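Winding and Installing Bobbins on the Flova 221

Alterdale Sewing Center – Customer Help Pages

These instructions apply to the Flova 221 and to the Flova 109, which uses the same bobbin case. Owners of the Bramwell long-arm should refer to the separate page for that machine, as its bobbins are larger and are wound on an external winder.

Before you begin

Turn off the power switch and raise the needle to its highest position. Remove any thread left on the bobbin. Winding new thread over old produces an uneven bobbin and is a frequent source of tension complaints at our service counter. Use only the bobbins supplied with the machine or sold under the same part number. Bobbins from other makers may fit the case but sit slightly too high.

Winding the bobbin

1. Place the spool on the horizontal pin and fit the spool cap that is closest to the width of the spool.

2. Draw the thread through the first guide and around the winding tension disk. The thread must sit fully between the two plates of the disk.

3. Pass the end of the thread through the small hole in the bobbin from the inside, and place the bobbin on the winder shaft. Push the shaft to the right until it clicks.

4. Turn on the power. Hold the thread end upward and press the foot control gently for a few turns. Stop, trim the end close to the bobbin, and continue at medium speed.

5. The winder stops when the bobbin is full. Return the shaft to the left before removing the bobbin. The needle will not move while the shaft is engaged.

For fine thread, such as Irham 40 weight polyester, wind at low speed. Polyester stretches when wound quickly and may pucker the seam later.

Installing the bobbin

Turn the power off again. Hold the bobbin so that the thread unwinds counterclockwise and drop it into the case. Guide the thread through the front slot and then to the left, under the tension spring. A slight drag should be felt when the thread is pulled. If there is none, remove the bobbin and repeat this step.
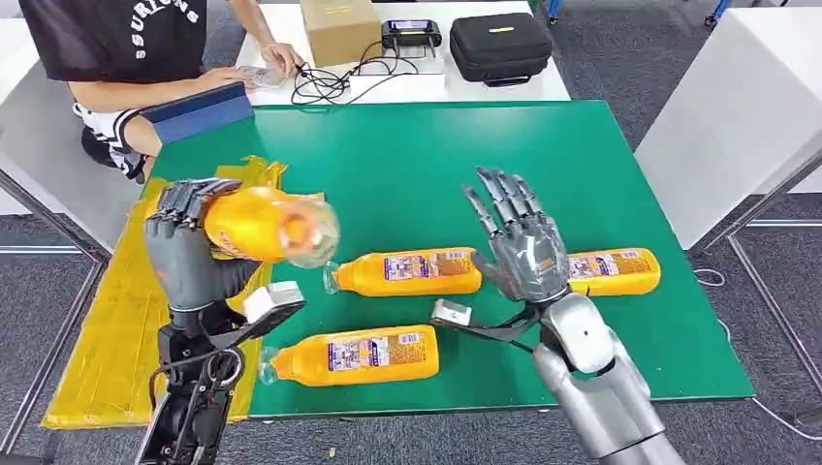 Orange bottle held at an angle over a green-topped table.

Replace the cover plate and bring up the lower thread by turning the handwheel toward you through one full turn. Sew a short test seam on scrap fabric – two layers of plain cotton are suitable – and examine both sides.

If loops appear on the underside, rethread the upper thread with the presser foot raised before changing any setting. The screw on the bobbin case should be adjusted only by a quarter turn at a time.

Questions about this page may be directed to Marcela Michalík in the service department. Please have the model number available when you call.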